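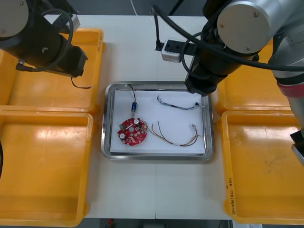

Robot Workcells, Unit 6
Case notes: the snagged harness at the Hultby cell

Read these notes before lab. You will need them for the worksheet, and we will not go over the background again in class.

Background
The Hultby cell is a two-arm sorting station. Electronic parts are laid on paper in a steel tray, and the arms move them one at a time to plastic bins on either side. The parts are a mix: round circuit boards, small cylindrical components, wire harnesses, short bundles of thin wire. The program running at the time was called Usuga. It was written for rigid parts and later extended to cover wires.

What went wrong
The task was to pick up a bundle of thin wires and drop it in a bin. The gripper closed and lifted. The log recorded a good pick, then a good place. The bundle was still hanging from the fingers. The arm went back over the tray for its next part with the wires trailing, and they hooked the harness on a circuit board. The arm pulled until the force limit stopped it. Limit setting: 40 newtons. The harness connector was torn off the board.

No one was hurt. The operator pressed the stop button after the arm had already halted, which is the right thing to do even when motion has ended.

Timeline, in seconds from the start of the pick
0 gripper closes
20 release command sent, log shows "placed"
30 arm re-enters tray area
32 force limit trips

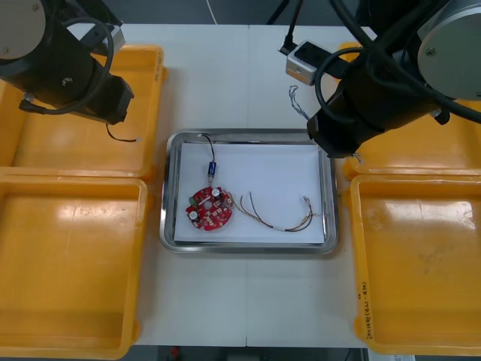

Why the log was wrong
Usuga decided that a part was placed by checking finger width. If the fingers opened to the set width, the part was counted as gone. With a board or a capacitor that works well enough. A wire can catch on a fingertip or a bracket and stay there with the fingers fully open. The check measured the gripper and said nothing about the part.

There was a second fault. The planned path back to the tray allowed clearance for the gripper alone. Anything hanging below it was outside the model.

Changes made
1. After each release, the arm holds still over the bin and the area under the gripper is checked by camera.
2. For any part classed as wire, the return path is raised.
3. The force limit over the tray was lowered. Over the bins it stayed the same.
4. If the check fails, the cell stops and calls the operator. It does not try to shake the part off.

Clearing a snag by hand
Press stop and wait for the arm to lock. Follow the wire with your eyes to both ends before touching it. Support the board with one hand. Free the tray end first, then the gripper end. Do not reach between the two arms while either one is powered.

For lab
Compare this case with the Kornier report in your reader, where a dropped part was logged as placed. Write one paragraph on what the two checks have in common. Then sketch a release check for the Jurkach gripper, which has no camera. Bring the sketch on paper.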